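Berell wire mesh basket, black: my review after a whole April of use

I love this basket! I bought it for the kitchen counter, where bread, garlic and the mail used to fight over the same corner, and now everything lives in one spot (well, the mail is still negotiable). The mesh is fine enough that even the little shallots stay put, and the thin rods are stiffer than they look. I had a Vevley one before this and the bottom sagged in a few months.

Mine came in a long cardboard shipping box, far more box than it needed, with the basket wedged at one end and paper stuffed down the rest. No dents, no bent rods. I kept the box because it's a great size for wrapping paper.

Cleaning is easy: warm water, a soft brush, towel it off. My one gripe is the paper label on the bottom, which took me 7 tries and some cooking oil to get off. I'd still buy it again, and I'm already eyeing a second one for the bathroom.

Bushra Ghauri 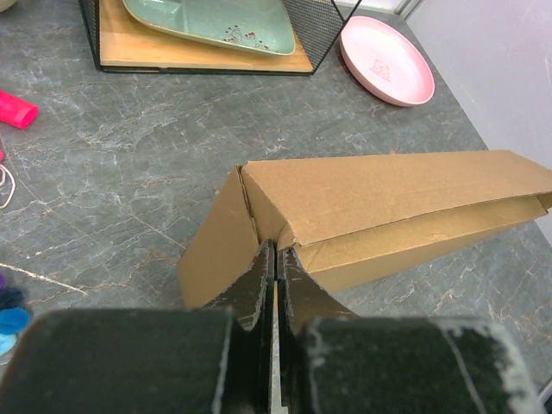
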